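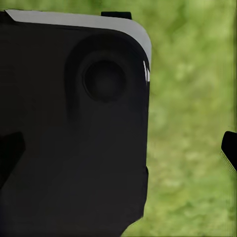 The Zalline Walk

Okay, so you have to understand that everybody at Oltness High could do the Zalline walk except me. You know the one, from the third movie, where the big star strolls away from the helicopter and flips her scarf over one shoulder without looking back. I had watched that clip 36 times by Friday, and my scarf still landed on my face.

The Sendevdale lookalike night was at seven. First prize was dinner at Nguyen's and two tickets to the premiere — the real one, with the carpet and the screaming! I wanted those tickets so badly I had stopped eating lunch.
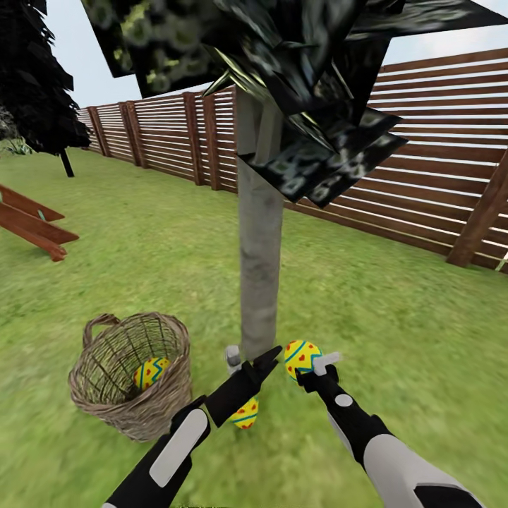 My sister watched me try it once more and said that I walked like I was late for the bus, and that the star never hurried for anything, not even in the divorce movie. I told her she was jealous. Then I slowed down (only to spite her) and the scarf went over my shoulder, soft as anything.

There were 354 people in the hall that night. I came on fourth, after a very tall boy in heels who was frankly wonderful. I counted my steps, turned my chin and flipped. It caught on the microphone stand, and the whole stand came with me, all the way across the stage.

I didn't look back, though. I kept walking, dragging it behind me, and they were still yelling when I reached the curtain.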